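Questions keep coming in from people thinking about the Lavoie Summer Research Program, so we've gathered the answers on one page. It covers the 2026 session at our Gindville campus. If you've read it through and still feel unsure, write to us anyway! We love hearing from students who are curious about this.

## The basics

**What is the program?**

Nine weeks in a working lab, from early June to early August. Each student joins one research group and stays with it the whole time. You get your own piece of a bigger project, a mentor you see nearly every day, and a desk that is really yours (well, yours until August).

**Who can apply?**

Undergraduates who have finished at least one year of college by June, at any two-year or four-year school. We also take students who graduated this spring. You don't need a particular major. Last summer's group had two music students in it, and one of them is now applying to graduate programs in hearing science, so please don't count yourself out over the name of your degree.

**Do I need research experience?**

No. A lot of our students have never set foot in a lab outside of class. Some groups do ask for a specific course, such as statistics or organic chemistry, and those are marked on the project list.

**Can high school students apply?**

Not to this one. The Drarel Science Days in July are open to high school students and have their own sign-up form. Several of our summer students help run the activities, and they have a blast doing it.

**I was in the program before. Can I come back?**

You can, once. Returning students apply again like everyone else and write a short note in place of the second essay.

## Applying

**When is the deadline?**

The form opens in December and closes at 5 p.m. on the last day of February. The form really does shut itself at 5:00, so if your internet is moody, give yourself the afternoon.

**What do I send in?**

- An unofficial transcript
- Two short essays
- The name and email of one person who can write about you
- Your top three project choices

The person who writes about you can be a teacher, a coach, a boss or a supervisor. We've had wonderful letters from restaurant managers. What helps most is a story or two about how you work and how you treat the people around you.

**How long should the essays be?**

The first has a limit of 675 words and the second can be up to 100 words. Yes, 100! The short one asks what you last got stuck on, and we look forward to reading those every year. Spelling mistakes won't sink you.

**How do I choose between projects?**

Start with the question each group is asking, and worry about the methods later. You can learn to pipette or write a script in a couple of weeks, but it's hard to spend nine weeks on a question that leaves you cold. Past students tell us they picked well when they read the group's most recent paper (even just the first page and the figures) before ranking their choices.

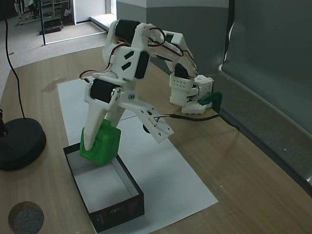 Matching happens in March. Mentors read the applications that list their project first, then the ones that list it second, and then we all sit down together and work out the pairs. Most students get their first or second choice. Projects run from field ecology to organic chemistry, so your three choices don't have to look anything alike. If you list three very different projects, go ahead and say why in your first essay. We enjoy seeing how people's interests connect, and it gives the mentors something to talk with you about on the call.

**Is there an interview?**

There's a video call of 20 minutes or so with the mentor you might be working with. It goes both ways, so bring questions. Good ones to ask: how often the group meets, what last year's student worked on, and what a slow week looks like.

**When will I hear back?**

By the middle of April. Everyone gets an answer, including people on the waiting list. You'll have two weeks to decide, and if another program is pushing you for a faster reply, tell us and we'll see what we can do.

## Money and housing

**Is it paid?**

Yes. Every student gets a weekly stipend of $675, paid every other week. The first payment comes at the end of your second week, which can feel like a long wait, so you can ask for part of it early. Check the box on your welcome form.

**Do you cover travel?**

We pay back up to $1000 for getting to Gindville and home again. Keep your receipts, including bus and train tickets. If you can't pay up front, we'll book the trip for you.

**Where will I live?**

In Fovdale Hall, a ten-minute walk from the labs. Rooms are single, bathrooms are shared between two rooms, and there's a big kitchen on each floor. Housing is free to students in the program. The kitchens come with pots and plates, but bring your own sharp knife if you like to cook, because the ones in the drawers are hopeless.

**Can I live off campus?**

Sure. You'll receive the same stipend, and you can still join all the evening events at Fovdale Hall.

**Is there air conditioning?**

In the labs, yes. In Fovdale Hall, only in the common rooms. Bring a fan! The movie nights are extremely well attended in July.

## Day to day

**What are the hours?**

Most groups keep something close to 9 a.m. to 5 p.m. Field projects start earlier, and a few of the biology groups have an evening check now and then. Your mentor will go over this with you on the call.

**What should I wear?**

Whatever you're comfortable in. Shorts, T-shirts and sneakers are normal in the computer and engineering spaces. Wet labs require long pants and closed shoes, with no exceptions for heat waves, and we lend out lab coats and safety glasses.

**What if my project doesn't work?**

Then you're doing research! Experiments flop, code breaks, samples go missing in the mail. You won't be judged on getting a clean result. At the end of the summer everyone gives a ten-minute talk, and some of the best ones we've ever heard were about a thing that failed and the odd little clue it left behind.

**Will I be on my own a lot?**

Less than you'd think. You'll meet with your mentor daily for the first two weeks and as often as you both need after that. The whole program eats lunch together once a week, with a student from a different group talking about their work each time (slides optional, questions very much encouraged).
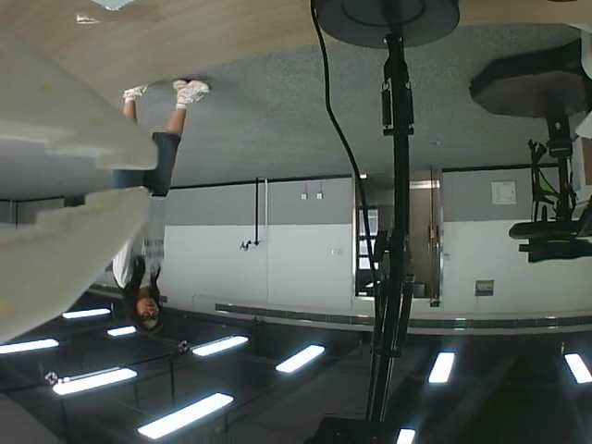
## Everything else

**Can I take a class or hold a job at the same time?**

A class is fine if it meets in the evening. We ask that you not hold another full-time job.

**What if I need time off?**

Tell your mentor as early as you can. Students can take up to four days for family events, medical visits or religious holidays without any change in the stipend.

**I use a wheelchair, or need another accommodation. Who do I tell?**

There's a space for this on the welcome form, which goes out after offers are made, and mentors don't see it during matching. Fovdale Hall has step-free rooms on the ground floor. Field sites vary, so get in touch before ranking those projects and we'll tell you exactly what each one is like.

**Do I get college credit?**

Some schools give it. Ask your advisor in the spring, and send us any paperwork before the first week of June so it's signed in time.

**Can my family come to the final talks?**

Please bring them! Talks start at 10 a.m. on the last day in the main hall, followed by lunch on the lawn. Guests are free, and little kids are welcome.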